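Incidencia: episodios marcados como válidos con una pieza fuera del tablero
Proyecto: Vescombe, brazo sobre mesa, entorno simulado
Abre: Teodora Leka
Asignada a: Ognjen Pavlović
Estado: resuelta, pendiente de publicar la norma

Teodora Leka, 9:40
Al revisar el lote de noviembre encuentro episodios con la etiqueta «colocación correcta» en los que un peón claro está junto al borde del tablero y no sobre una casilla. El lote tiene 2.874 episodios. He revisado a mano 700 y el fallo sale en 11. La norma de Haltbridge para tareas de mesa pide que toda pieza manipulada termine apoyada dentro de una casilla antes de cerrar el episodio.

Ognjen Pavlović, 10:15
Reproducido. El validador solo comprueba dos cosas: que la pinza esté abierta y que la pieza siga en pie. No mira la posición respecto al tablero. Como el tablero está girado respecto a la mesa, la caja de límites alineada con los ejes deja cuatro triángulos de mesa que cuentan como tablero. Adjunto capturas.
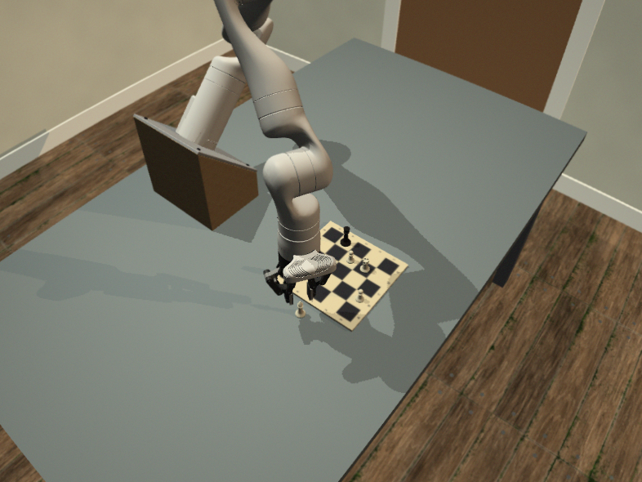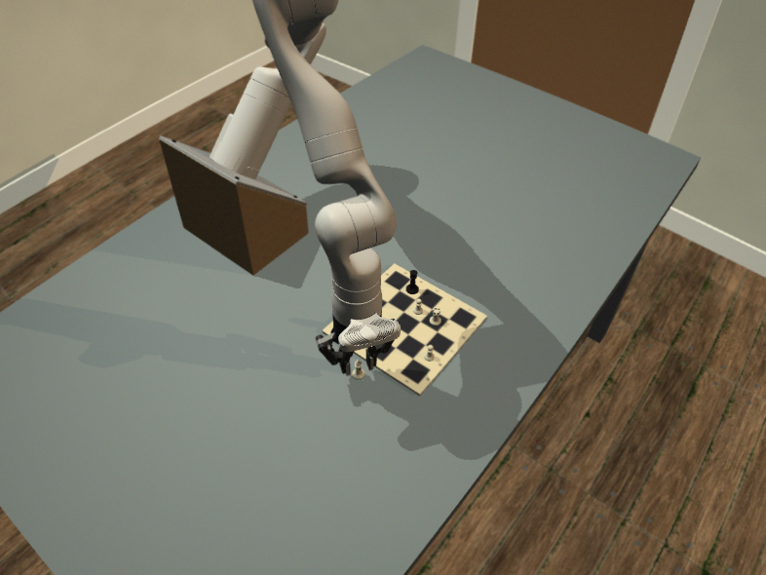
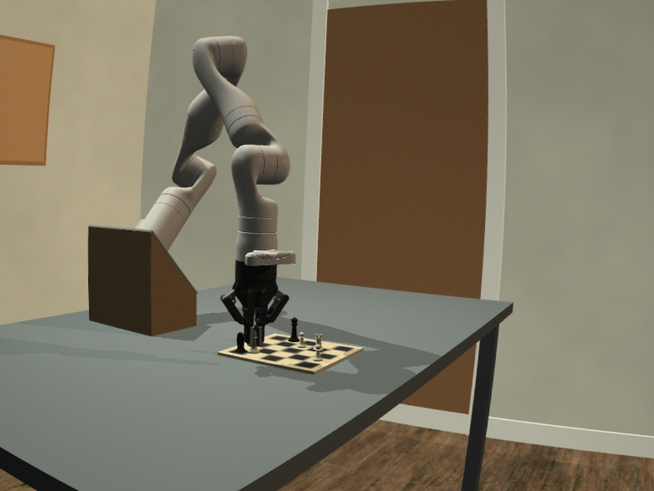 Capturas del visor: brazo, pinza y tablero en la misma mesa. En la primera, el peón claro está fuera del tablero, bajo la pinza.

Giorgia De Luca, 11:05
En la primera no hay duda. La segunda no la usaría para decidir nada: con ese ángulo la pieza queda pegada a los dedos negros y al borde izquierdo, y no me atrevo a decir si pisa casilla. En la tercera los dedos tapan parte de la pieza clara, aunque la base se ve sobre el tablero. Propongo que la revisión visual exija al menos dos vistas y que, si no coinciden, el episodio quede en «sin decidir».

Ognjen Pavlović, 12:30
De acuerdo. Cambios hechos en la rama de pruebas:
- Los límites se calculan en el sistema de coordenadas del tablero — ya no en el de la mesa.
- El centro de la base debe caer dentro de una casilla. El marco claro no cuenta.
- Con la pinza a menos de 2 cm de la pieza, el episodio no se puede cerrar.

Teodora Leka, 15:20
He pasado el validador nuevo por los 700 revisados. Marca los 11 que yo tenía y ninguno más. Lanzo el lote completo.

Eleni Kadrić, 16:45
Para la norma: hay que escribir también qué se hace con los episodios ya entregados. Mi criterio es no borrarlos. Se cambia la etiqueta, se conserva la anterior en el historial y se anota la versión del validador. Quien haya entrenado con el lote tiene que poder saber qué cambió. Lo mismo hicimos en Allero y evitó bastantes correos.

Ognjen Pavlović, 17:10
Añadido al borrador, apartado de reetiquetado. Falta la firma de Nataša Janevski. Dejo la incidencia abierta hasta que se publique.

Incidencias relacionadas
Rengifo: el validador acepta piezas tumbadas
Vescombe: tolerancia de giro del tablero al iniciar el episodio
Allero: historial de etiquetas incompleto tras exportar
Haltbridge: borrador de norma para tareas de mesa, comentarios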